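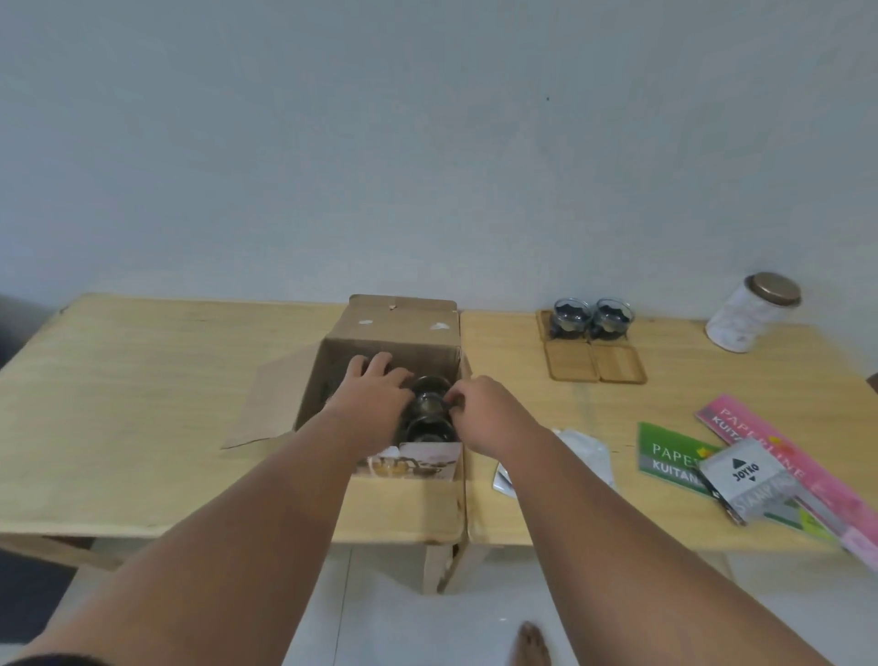
Cups in the box, two more on the coasters

How do I pack a glass tea set back in its own box??

rarnia719
Jul 6, 2026
Moving to Ponau, 300 miles, tea set has to go in the van. Glass teapot with the metal infuser, small glass cups in metal holders, square wooden coasters/trays. Original box kept but the inner packing went in the bin last December, my fault. Whatever order I try, something ends up touching glass. Do the cups stay in the holders? Teapot in first or last? And can I stack cups or is that asking for trouble. Need to get it taped up tonight.

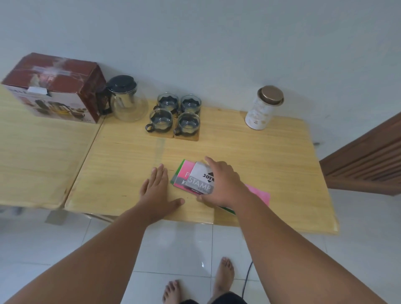 Teapot and four cups out

Oh and the box is just plain cardboard, nothing fancy. No bubble wrap in the house, shops shut.

fodlow_tea
Take the cups out of the holders if they lift out easily. If they don't, leave them, dont force it. Wrap every cup on its own, tea towel or socks or whatever you've got, stuff a bit inside as well. Stacking is ok once wrapped, bare glass on glass no. Infuser out of the pot, wrap it seperately, same for the lid. Otherwise it rattles about in there all the way.

Teapot first, at one end, handle away from the cups. Trays on edge down the middle like a wall. Cups other side. Then fill the gaps till nothing shifts when you tilt the box. Second box round the outside if you have one.

Ponau mover
just carry it on your lap. did 1,000 miles with a vase like that, fine

rarnia719
Can't, I'm driving! Thanks fodlow, having a go at your way. 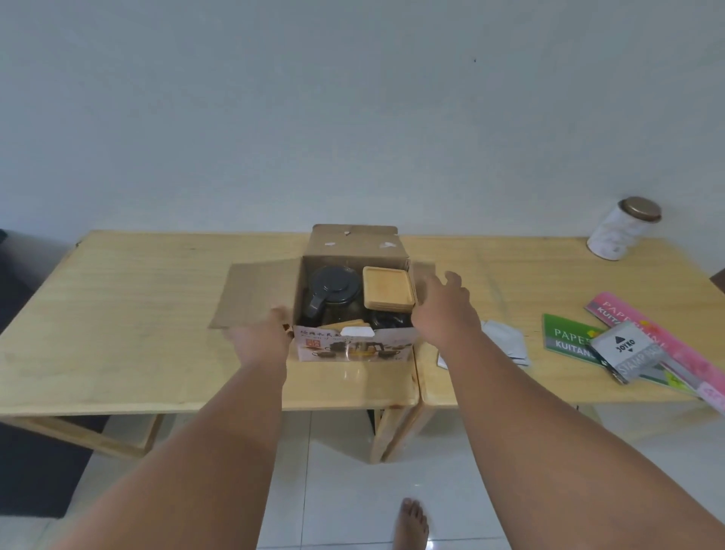

Socks it is, then. Will the flat coasters be alright on top or do they need wrapping too? Wood's a bit soft, don't want dents.

fodlow_tea
On top is fine, thin cloth or a bit of paper under them. Tape the bottom seam again too, 2 strips, old boxes give way there. Write GLASS on the side, not only the lid.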